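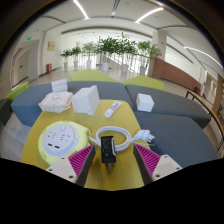
Hand-held gripper at the yellow table, with the power strip and its coiled cable.

Home | About us | How we work | Results | Join in | Contact

About us
Posted in November by Emil Kaufmann

Hi, I'm Emil, and I run the small group at Paltitville that works on teaching robots to pick things up by letting people do it first. There are a few of us, depending on who has exams, and Wing-yan Tse is the one who came up with most of the method I'm going to tell you about. I just talk more.

We started because we were tired of driving a robot arm with a joystick. If you've ever tried it, you know. You lean over to one side as if that would help, the arm goes past the thing you wanted, and after a whole afternoon you have a handful of demonstrations and a sore neck. Wing-yan had been reading up on hand-held grippers and said we should stop bringing people to the robot and just hand them the fingers. So we did! You hold the tool, the camera on it sees what the fingers see, and you go do the job with your own arm. Later the robot learns from what the camera saw.

Our project is called Clulter (yes, it's clutter with a typo, and by the time I caught it the name was on the door). It's about everyday tabletops where things sit in front of other things. A power strip with its cable wound up, a small black object standing right up against the coil, a tube lying on its side farther back, some boxes, a packet of what look like wipes. A person reaches in without thinking about any of that. A robot has to work out what belongs to what, and a white cable next to white boxes is a surprisingly mean puzzle.

How we work

We go where the tables are. Early on we recorded everything in our own lab at one gray bench, and the policy we trained was wonderful at that gray bench and hopeless everywhere else. Wing-yan's fix was simple and kind of annoying for whoever had to carry the bags: change the place before you change the objects. So now a session means a new table, new seats behind it, other lights overhead, plants if there are plants. We keep the wide fisheye view on purpose, and we don't crop it down to the table. I argued for cropping for months, and I lost.

The other half of the method is what we call the slow start. Before closing the fingers, the person holds them open on either side of the object for a moment, then goes in. It feels silly when you do it. But it gives the model a clear bit of time where the fingers and the object are both in view and nothing is being squeezed yet, and that's the part it used to get wrong.

What we found

Our current set has 2632 demonstrations in it, recorded at 22 different places. To check whether the moving around was worth it, we trained two policies on the same number of demonstrations, one from a single place and one from the whole mix, and ran each of them 200 times on tables neither had met. The mixed one won clearly, and the gap was widest when something stood in front of a cable or partly hid another object. On bare tables there was hardly any difference, and I want to say that plainly — if your robot only ever sees one bench, you may not need any of this.

The slow start is a smaller result. We tested it on only 100 runs, it helped with thin and upright things, and it did next to nothing for boxes. Wing-yan thinks the pause length matters. I think we need more runs. We're doing more runs.

What still goes badly: shiny surfaces, soft packages that fold when you touch them, and anything where the cable gets dragged along with the thing you picked up. That last one is my job this term, so please feel sorry for me.

Who we work with

The fingers are built by Auer, a two-room workshop down the street that has put up with an awful lot of "could it be a tiny bit softer" from us. Ukton is our partner school. Their students join us for recording sessions and are, I'm sorry to report, much better at it than I am.

Join in

You don't need to know any robotics to record with us. If you can clear a table, you can do it, and we'll show you the slow start when you get here. We usually begin at 9:30 in the morning and stop when the batteries do. Drop us a note through the Contact page and tell us if you're left-handed — we're short on left-handed recordings and would love to have you.

Back to top | Results | Contact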